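The Canness Forum Kit

$197, ships from Prirngate

Add to cart | Ask me a question | Download the moderator cards

I've been moderating town meetings, library forums and school board listening nights for a long time, and for most of it I carried everything in two grocery bags. Markers that had dried out, somebody else's ground rules, a kitchen timer shaped like a tomato. The Canness kit is what I wished I had in those bags (and I've thrown the tomato out, sorry, tomato). It's one zippered case with everything you need to run a two-hour public discussion on a hard local question, the kind where people walk in already mad at each other!

It covers a room split into small tables, each with its own moderator and note taker. You supply the chairs, the coffee and the issue. If you don't have an issue guide yet, there are three starter guides in the case – housing, school closings, and what to do about a busy road – and you can photocopy those as much as you like. 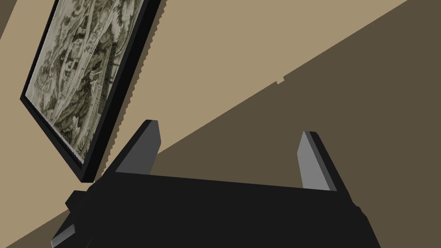
Binta Akinola: We used the road guide on a Friday night and I'd say the trade-off cards did most of the work. People kept picking them up and waving them at each other. My one complaint is that the note-taker pads ran out before we got to the last option, so order extra if your group talks a lot.

Fair complaint, Binta, and the pads are thicker now. I went back and forth on them with the printer at Stilier for most of the spring. The old ones had a lovely heavy cover and hardly any paper inside, so I gave up the cover. You can still buy refills on their own, and if you bought a kit before the change just write to me and I'll send a pad along with your next order.

The trade-off cards are the part I'm proudest of, I'll admit it. Each one has an action on the front and what you'd have to give up on the back, in plain words, nothing over two sentences. I tested them on my neighbors, who are not shy. If a card made somebody say "well, that's loaded," it got rewritten, and a few of them got rewritten so many times that I can recite them in my sleep.

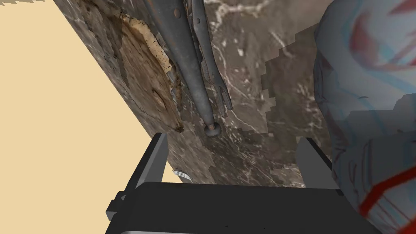 The moderator cards are on a ring, so they don't end up all over the floor when you stand up. They go in the order of the evening: welcome, ground rules, personal stakes, each option in turn, then the reflection at the end, which is the bit everyone skips when they run late. Please don't skip it! I've put a suggested clock time on every card so you can see when you're falling behind. There's a blank line too, in case your evening starts at a different hour than mine do.

One more thing people ask me: can you use it online? Sort of. The guides and the questionnaires work fine on a screen, and the cards come as a PDF with the kit. The table tents obviously don't.

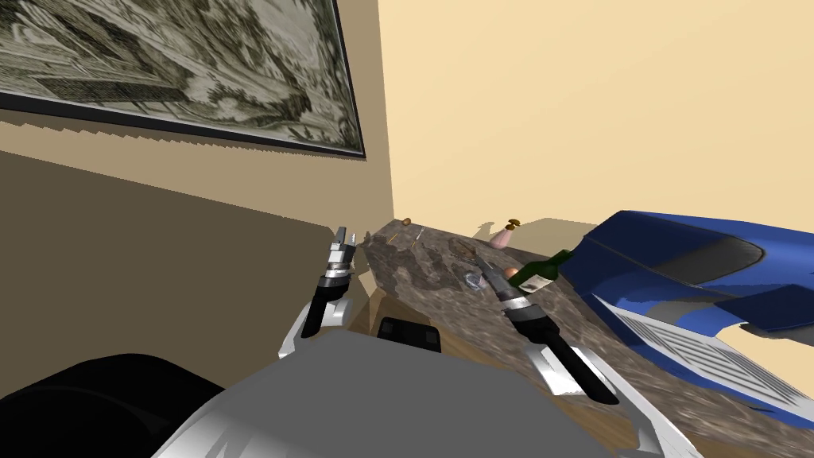

What's in the case

Moderator cards on a ring, 97 cards
Trade-off cards, one set for each starter guide
Three starter issue guides
Note-taker pads
Before and after questionnaires, as masters for copying
Table tents
A quiet timer (it blinks and doesn't ring)
Markers, and a pouch to keep them in

Sizes and prices

The standard kit is $197. The Talukder edition is the big one, for county-wide forums and conventions, and it's $700 with the case on wheels. It has the same cards, just many more sets of them, plus a tally sheet for the reporting-out part. I only keep a few on the shelf, so write first if you're on a deadline.

Returns are easy. Send it back with the cards still on their ring and I'll refund you. Opened markers are yours to keep.

News from the workbench 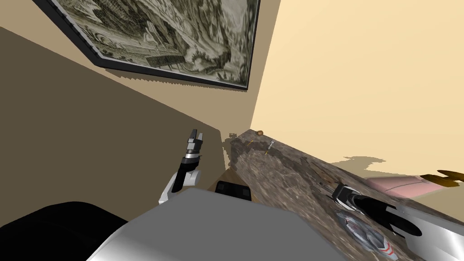
PRIRNGATE, June – Version 2 of the questionnaires is ready, and it's free to anyone who owns a kit. Nkechi Nnaji went through the old ones line by line and found a question that asked two things at once, plus a scale that ran backward from all the others. Both are fixed. I also moved the "did you hear anything new tonight?" question up to the top of the page, where tired people still have the energy to answer it. Send me the name on your order and I'll email you the file. Spanish copies are next, and large print after that. If your forum needs large print sooner, tell me the date and I'll see what I can do.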